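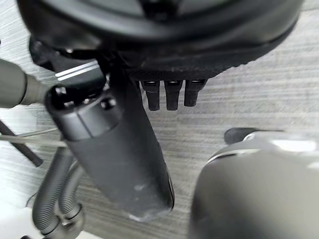

Cómo pedir la cesión de un local vacío para la asociación del pueblo (y llegar a abrirlo)

En todos los pueblos hay un edificio municipal cerrado del que todo el mundo opina y que no abre nadie. En Cárdenas era la antigua báscula, con su oficina, su patio y una humedad que ya tenía derechos adquiridos. La Asociación Vecinal Plesach tardó dos inviernos en conseguir las llaves y ahora hay allí una sala de lectura, un taller y un aseo público que funciona casi todos los días. Lo que sigue es el camino que hicimos, con los rodeos quitados.

Antes de empezar

Hace falta una entidad con personalidad jurídica. Un grupo de mensajería con mucha ilusión no puede firmar una cesión. Si ya tenéis asociación, mirad los estatutos: entre los fines debe aparecer algo que se parezca a lo que queréis hacer en el local. Los nuestros hablaban de "fomentar la convivencia y las meriendas", y con eso no se pide un edificio. Modificarlos exige una asamblea extraordinaria, un acta y la inscripción del cambio en el registro. Empezad por ahí, que es lo que más tarda y lo que menos luce.

Comprobad también que el certificado digital de la entidad no ha caducado. Caduca siempre el mes en que se necesita.

Paso 1. Averiguar de quién es el edificio

Parece una pregunta tonta hasta que se hace en voz alta. Pedid una nota simple en el Registro de la Propiedad y, aparte, consultad el inventario de bienes del ayuntamiento. Si los dos papeles coinciden, enhorabuena. En nuestro caso el registro daba al patio 140 metros cuadrados y el inventario no le daba ninguno, como si se hubiera evaporado. Hubo que pedir por escrito que lo corrigieran antes de seguir.

Fijaos en si el bien es patrimonial o de dominio público. El procedimiento cambia bastante de uno a otro, y las normas concretas dependen de cada comunidad autónoma. Preguntad en secretaría y pedid que os digan qué norma van a aplicar. Apuntadla.

Paso 2. Ver el local por dentro

Solicitad la visita por registro, aunque conozcáis al que tiene la llave. Llevad linterna, cinta métrica, botas y un cuaderno. Mirad primero lo caro:

- cubierta y canalones
- cuadro eléctrico y acometida
- bajantes y arquetas
- anchura de la puerta de entrada y desnivel con la calle
- si hay contador de agua o solo el recuerdo de un contador

Id a media mañana y volved, si os dejan, un día de lluvia. El tejado de la báscula era una maravilla en agosto.

Paso 3. Escribir la memoria

La memoria es el documento que leerá quien decida, y seguramente lo leerá de pie. Cinco páginas bastan. La nuestra tenía cuatro apartados: qué se va a hacer, quién lo va a hacer, en qué horario y con qué dinero. Las fotos antiguas y el párrafo sobre las raíces de la comarca fueron a un anexo, donde siguen esperando a su primer lector.

Sed concretos con los usos. "Espacio multidisciplinar de dinamización" no significa nada y encima asusta al vecino de arriba. "Sala de lectura por las tardes y taller de reparación de bicicletas" se entiende a la primera.

Paso 4. Hacer números sin enamorarse

Separad lo que cuesta abrir de lo que cuesta seguir abiertos. Para lo primero encontramos una ayuda pequeña de la Fundación Gernia, de 2.000 euros, que se fue entera en el cuadro eléctrico. Lo segundo es lo que hunde los proyectos: luz, agua, seguro, limpieza y la bombilla del pasillo, que tiene vida propia. A nosotros el seguro de responsabilidad civil nos sale por 475 euros al año. Pedid presupuesto antes de presentar la memoria y adjuntadlo; da una impresión de seriedad que luego ya veréis cómo se mantiene.

No contéis como ingreso una subvención que todavía no se ha convocado. Tampoco las paellas populares. Las paellas dan alegría y, bien llevadas, no dan pérdidas.

Paso 5. Presentar la solicitud

Se presenta por sede electrónica, con la memoria, los estatutos, el acta en la que se acuerda pedir el local, el presupuesto y la identificación de quien firma. Guardad el justificante en dos sitios. La sede suele rechazar los archivos grandes sin explicar por qué, así que reducid los planos antes y ponedles nombres sin tildes ni eñes.

Después viene la espera. Conviene preguntar de vez en cuando por el estado del expediente, con educación y con el número a mano. Un expediente del que alguien pregunta se mueve más que uno del que no pregunta nadie - no mucho más, pero se mueve.

Paso 6. Leer el convenio antes de brindar

Cuando llegue el borrador, buscad estas cosas:

- duración y forma de prórroga
- quién paga las obras grandes y quién las pequeñas, y dónde está la frontera
- quién pone los contadores a su nombre
- si podéis ceder el espacio a otros grupos
- qué ocurre con lo que hayáis instalado cuando devolváis las llaves

En el nuestro, la primera versión nos hacía responsables de la fachada entera, incluida una cornisa que llevaba años intentando marcharse. Se negoció. Casi todo se puede negociar si se pide por escrito y antes de firmar.

Paso 7. Abrir poco y abrir bien

Empezad con 2 tardes por semana y cumplidlas. Un cartel con un horario corto y cierto vale más que uno larguísimo con un folio pegado encima. Para las reservas del taller usamos Daltico, que es una hoja de turnos con pretensiones, y al lado de la puerta hay un cuaderno con un bolígrafo atado. El cuaderno va ganando.

Haced inventario de lo que hay el primer día, firmado por las dos partes y con fotos de los desperfectos. Y cambiad el bombín: en Cárdenas aparecieron llaves de la báscula en casas que ni siquiera tenían báscula.

Si el ayuntamiento dice que no

Pedid la negativa motivada y por escrito. A veces el motivo es subsanable, como un informe técnico que falta, y se puede volver a presentar con eso resuelto. Otras veces el edificio está comprometido para otra cosa y os lo cuentan entonces. Preguntad por el siguiente de la lista, que suele ser el antiguo matadero.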